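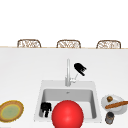 Cell inspection, simulated sink bench, wrist view and gripper. Checked by Soledad Vidal, comments by me (A. Quintero) where I disagree, and I disagree a fair bit. The Nerkham template was written for the physical cell and half of it asks about cable ties. I have kept the lines that mean something for a rendered kitchen. For the gripper check we work over the sink, with the red ball low in the view and the tap behind it as the upright to judge tilt against.

1. Config file loads without warnings. PASS.
Comment: it loads. The Echeverri loader swallows warnings, so I would not hang much on this.

2. Both fingers present and drawn in black. PASS.

3. Fingers sit either side of the ball with a clear gap. See second view. PASS.
Comment: a gap on screen tells you about the drawing. Collision shapes are a separate file and want their own line on this form.

4. Counter items load. PASS WITH NOTE.
Comment: the plate right of the sink loads in both gripper views. The thing on the left edge does not look the same to me from one to the other. Soledad calls that scene variation. I want to see the seed before I sign.

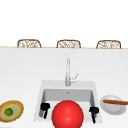
EKETTI, April

Second visit, after the gripper model was swapped for the Flekico one. Same form, same bench.

5. Joint limits match the sheet. FAIL.
Comment: sheet says 304, config says 300. Flekico support say the difference is harmless. They may be right, but then somebody should correct the sheet.

6. Finger spacing even after reset. Reset 2 times. PASS.
Comment: two resets is a thin test. I asked for more and was told there was no slot.

7. Tap lever clear of the fingers at rest. PASS on this view. The lever points up and to the right, fingers are down at the basin.

8. View with gripper out of shot. Look for stray parts, black specks, bits of finger left behind. PASS.
Comment: clean, I admit. White wall, grey surface, the woven tops along the back and one pale rod. Soft picture, though, and a small speck could hide in it.

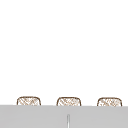
9. Log saved and named by the rule. NOT DONE.
Comment: still open from last time. Soledad to do before the cell goes back on the rota.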